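Tags: imitation learning, sim data, demo collection
Last updated: 19 June 2023

felness_ops
We have 2000 teleop demos in sim for the tabletop pick task, all on the Gamel scene set. Success on held-out object poses is fine. Success on held-out camera poses is bad. Before I queue another batch: more demos, or re-render the ones we have?

kt_medrano
Re-render. Replay the joint states from 6 new viewpoints and keep the action labels. We did this in February on the Protonico stack and it cost 2 days of GPU time, no operator hours.

felness_ops
My worry is occlusion. From the high rear viewpoint the arm covers much of the table, and the object sits right under the big joint, partly in shadow.
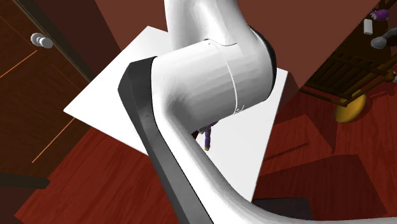

gridsearch
Disagree with re-rendering everything. The operator steered using a view where the object was visible. Pair those actions with a view where it's hidden and you teach the policy to guess. Filter on visible object pixels first.

kt_medrano
Only if you train single-frame. With some history in the input, short occlusions are useful data. A hard filter throws out most of the grasp phase.

gridsearch
Then mask the loss on those steps and keep the episode.

felness_ops
Checked 31 episodes by hand. The occluded stretch is nearly always the final approach. Will try masking on one viewpoint and post the numbers.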